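Home | News | Media | Contact
1 min read
October – By Senga Dalgleish

Flullow will open a shared community kitchen in Pratport, with 17 cooking stations and 600 member places.

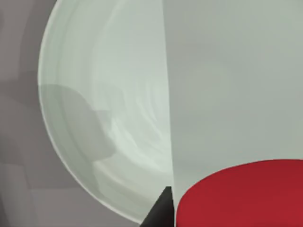

A pale grey-green bowl.

Members may book up to five sessions a month.

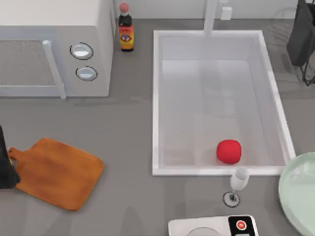
Who can join?
Any adult living in Pratport or Clalham.

"Demand has been strong – we are ready," said director Hartmut Lammers. Brandes will manage bookings. 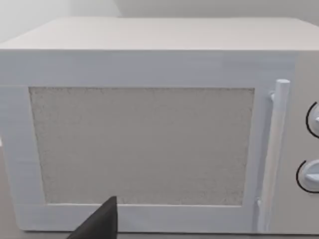

A microwave oven, front view.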